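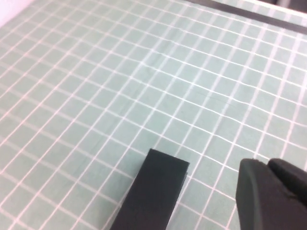 You will be cold in the back bedroom with a stove that size, the neighbor told me over the fence this morning, and you will be sorry you gave up the oil. I said the back bedroom has been cold every winter I have lived in it. We left it there and talked about the leaves.

2 October 2026

First frost on the windshield. Thin, gone by eight. I had meant to have the heating sorted out before the first frost, so I am behind already, though not by much.

What stands so far. The oil tank has a few inches left in it. The Caltero pellet stove is still in its crate in the garage, where the delivery men put it when they saw the porch steps. Tunorel is supposed to send someone to fit the flue and has moved the date twice. The hearth pad is down in the front room and I have stubbed my toe on it every day since.

I called Tunorel at nine and was on hold long enough to wash the breakfast dishes and wipe down the stovetop. The answer was that the flue kit had come in but one elbow was wrong, and they would not send a fitter out with the wrong elbow. I can't argue with that. They could have told me when they moved the date the first time.

Drove into Primville after that to see about pellets. The feed store sells them by the bag and wants you to take a full pallet, and a full pallet won't go in my car or up my driveway in the wet. Aydoğan, out past the rail crossing, will sell any amount and load it for you. I took 400 pounds, which sat the car down very low at the back. I drove home at thirty and pulled over twice to let people by.

Carried the bags in one at a time and stacked them on two boards along the garage wall, so they stay off the concrete. My back is all right. My left wrist is not, and I have put the brace on it to write this.

Lunch was the rest of the split pea soup, with toast.

In the afternoon I went through the house with a candle looking for drafts. I did this two winters ago and wrote the results down somewhere and never found them again, so this time they are going in here. Front door: bad along the bottom, fine up the sides. Kitchen window over the sink: fine. The other kitchen window: bad at the lower left, flame went nearly flat. Bathroom: fine, surprisingly. Hall closet: there is air coming in behind the coats and I have no idea from where. Back bedroom: both windows bad, and a steady leak at the baseboard under the one on the north side. I held the candle there a good while and it never stood up straight.

I think a lot of what the neighbor calls a cold room is that baseboard. A tube of caulk and a length of rope foam would go some way toward fixing it. I have caulk. It may have set hard in the tube since I did the tub. Check tomorrow. 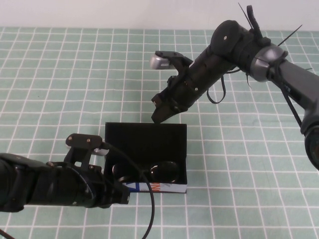 What it costs

I got the folder out after supper and did the sums I have been putting off. The last oil delivery before I stopped the contract was $346, and that was for a mild stretch. The one in January was $394. I had remembered it as more than that, and I have been telling people it was more than that.

The stove was $3,542 with the hearth pad and the flue kit, before fitting. I knew the number but had not written it next to the other two until tonight. It is going to take several winters to come out ahead, and that is if pellets stay where they are, which I doubt. I still think it was right. The oil furnace is older than the kitchen and has been patched three times, and the man who serviced it last told me not to bother calling him for a fourth. I would have been buying something this fall anyway.

The county has a rebate form for up to a certain amount, but the form wants the fitter's signature, so that waits on the elbow too. I put it in the front of the folder with a paper clip.

Evening

Turned on the oil for one hour to take the chill off. It knocked a few times starting up – it always does after the summer – and then ran. The front room got to sixty-four. The back bedroom got to fifty-eight with the door open. I am writing those down so I have something to compare with once the stove is going. I should do the same on a windy night.

Moved the heavy quilt from the cedar chest to the bed. It smells of the chest. I will hang it on the line if tomorrow is dry, and the forecast says dry until the afternoon.

For tomorrow: look at the caulk. Measure the bottom of the front door. Empty the hall closet and find where that air gets in. Call Tunorel again at nine, and ask for the fitter's name this time. Buy bread.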